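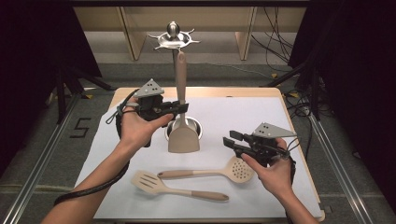 Utensil stand with solid turner in the cup; slotted spatula and skimmer on the paper.

Ticket 68: Utensil stand, Fernville training kitchen
Category: Kitchen equipment, small items
Raised by: Idun Kvam
Assigned to: Cristian Alvarado
Priority: Normal
Status: Closed, with one item carried forward

Description of fault
The utensil stand supplied with the Mustard set leans when utensils are hung on one side of the rack only. Users also report that the slotted spatula comes off its hook when the neighbouring utensil is lifted. The stand is otherwise complete. Idun Kvam requests that it be repaired or replaced before the August intake.

Entry 1, Cristian Alvarado
The stand was inspected on a level worktop. The pole could be turned by hand at the point where it enters the cup. The fixing screw beneath the cup had worked loose and was tightened by half a turn. The pole is now firm. The rack at the top was checked in the same manner and required no adjustment.

The requester is asked to confirm how the utensils are normally arranged, and whether any are stored in the cup instead of on the rack.

Entry 2, Idun Kvam
The arrangement varies with the group using the kitchen. The solid turner is often placed in the cup, as users find this quicker than locating a hook. The ladle is generally hung last. No written arrangement has been issued to users, and the leaflet supplied with the set does not give one.

Entry 3, Cristian Alvarado
Thank you. The stand was loaded in several arrangements and left for 30 minutes in each. With the utensils divided evenly between opposite sides, no lean was observed. With the ladle and both spatulas on adjacent hooks, the stand tilted noticeably towards them, although it did not fall. The steel ladle is considerably heavier than the plastic utensils and should be treated as the item that determines the balance. 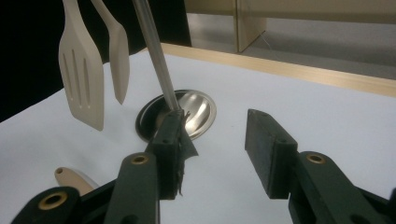
It is therefore recommended that the ladle be hung first, with the two spatulas on the side opposite. The skimmer may take either of the remaining positions. When the stand is being emptied, the ladle should be removed before the spatulas and laid flat on the worktop.

With regard to the slotted spatula, the hole in the handle is slightly wider than the hook requires, and the utensil swings when its neighbour is disturbed. Leaving one hook free between the two spatulas prevented this in every trial except one.

Entry 4, Randi Kvam
The recommended arrangement was used by the Friday group, 17 persons in all. The stand remained upright throughout. The slotted spatula came off on one occasion, when two users reached for the rack together. Several users continued to return the turner to the cup. Please advise whether this is acceptable.

Entry 5, Cristian Alvarado
Use of the cup is acceptable for a single utensil, provided that it is clean and fully dry. Water collecting in the cup will reach the fixing screw. The cup should be wiped out at the end of each session.

Entry 6, Frøydis Løken
Approved as above. A replacement stand will not be ordered at present. A card showing the hanging order is to be placed inside the utensil drawer. Åsmund Hägglund is to obtain a spare hook with a deeper curve for the slotted spatula; this is carried forward as a separate request.

Fixing screw to be rechecked in 2 months.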